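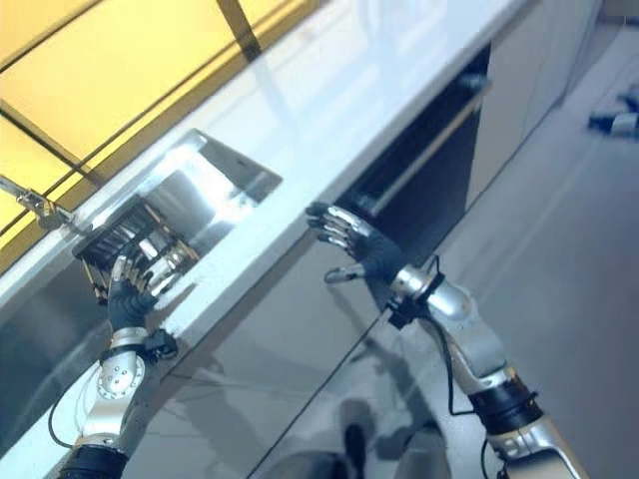
One hand on the dish rack, the other reaching toward the oven handle.

About us

Zudumov is a small research company. We study how two robot hands can share one household task when each hand has its own work to do. Mei Crenshaw and Lyle Delacroix started the company after they had worked on the same thesis topic in two different labs, and for a while they did not agree on much. Mei came from control theory. Lyle came from learning by demonstration, and he still writes most of our training code.

Our office is on the upper floor of a former printing shop in Brakstead. There are 3 rooms, and the kitchen is where the most work is done.

What we work on

Our main method has the name Distora. In many systems for two arms, one policy moves everything together, so a small mistake of the left hand is quickly also a mistake of the right hand. In Distora we train 2 policies, one for each hand, and between them goes a short message many times per second. The message says how firmly the hand is holding and how much it can permit the other side to pull. It does not say where the hand is. Mei insisted on this point, and in the beginning the rest of us thought that it was too little information.

We trained with 2,000 demonstrations, all of them made by people of our own team in teleoperation. When we compared with the single policy on the same data, Distora dropped fewer objects and stopped less often in the middle of a task. It was also slower, and we are still not satisfied with this. The difference was largest in tasks where one hand must keep something steady and the other hand goes far away from it.

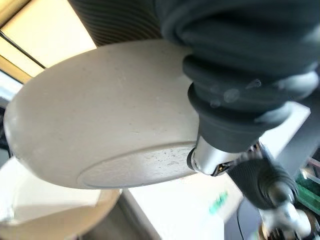
The second part of our research is about contact that the hand did not plan. Most grasping papers speak of the fingertips, but in a real kitchen the whole end of the arm takes part, and large dishes are the most difficult case. With a wide ceramic bowl like this one, the metal part of the wrist touches the base close to the foot ring, and the bellows presses against the side. Our first software treated every such touch as a collision and stopped the arm. Now the policy learns from the wrist view which touches it can accept, and the hand continues its movement if the force stays low. Lyle calls this "leaning", and the word has stayed in our code and in our reports.

How we work

We test in the evening too, when the light in the kitchen is different, and we keep the failed trials together with the good ones. Each September we repeat the old tests with the new software. Two times a result became worse and we had to write this in our report, with the numbers.

The Hwang fellowship brings 2 students to us each year. They work on their own question and they publish under their own name - we only ask that they use the same test protocol as everybody else.

Visits and contact

Visitors from universities and from other companies are welcome in Brakstead. Please write to Mei Crenshaw for visits and to Lyle Delacroix if you would like to use the Distora training data.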